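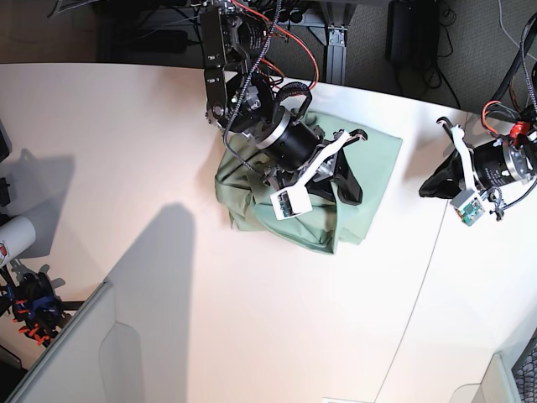

Can points from the Plillex spring offer be used on top of the member rate at the new Rundau hotel?
They can, on stays of two nights or more, provided the room is booked directly with the hotel group and the member number is entered before payment.

The offer runs until the end of June and covers all four room types at Plillex Rundau. Members earn 300 bonus points for each night, credited within 16 days of checkout. The base points for the room rate post separately and usually arrive first. If the bonus is missing after 16 days, send the folio number through the website form. The front desk cannot add points by hand.

Registration is required and has to be completed before check-in. Stays booked before registration still count. Stays that began before registration do not, even if most of the nights fall after it.

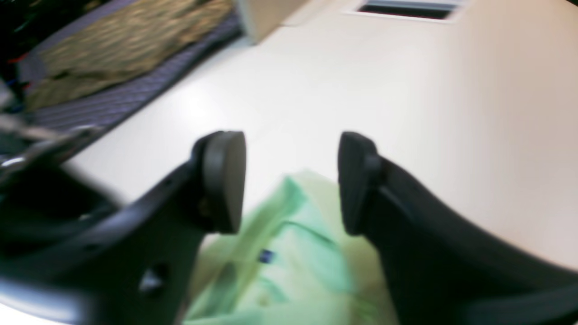 Gripper fingers over a pale tabletop.

A free night at Rundau starts at 2000 points in the lowest season band. Rooms in that band are released in small batches, and the calendar on the Plillex site shows them only when the search is set to one guest or two. A search for three guests returns the family rooms alone, which cannot be booked with points. Breakfast is included in the member rate but is charged separately on a free night.

Cancellation terms differ by rate. The member rate can be canceled until 6 p.m. on the day before arrival. The prepaid rate is lower but gives no refund, and it earns base points only. Readers comparing the two should work out the value of the bonus points first. On a short stay the gap is small.
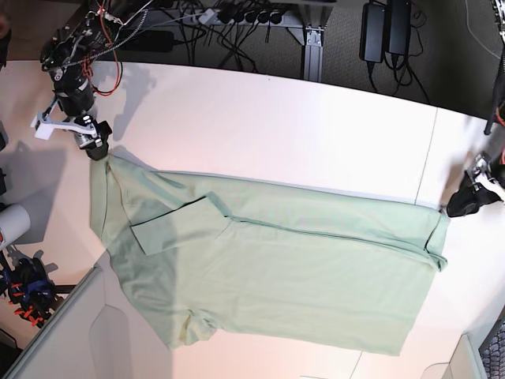 Light green polo shirt held at both ends by two grippers.

The hotel is on the north side of the Long bridge, roughly 7 minutes on foot from Rundau station. The airport bus stops at the station and not at the hotel. Late arrivals should note that the side entrance is locked at 11 p.m. and the main door on the river side is the only way in after that.

The sister hotel in Tunar is not part of this offer. It keeps its own weekend rate, and nights there do not count toward the two-night minimum at Rundau. A split stay across both hotels is treated as two bookings, each with its own terms. Points from either hotel go into the same account and expire on the same schedule.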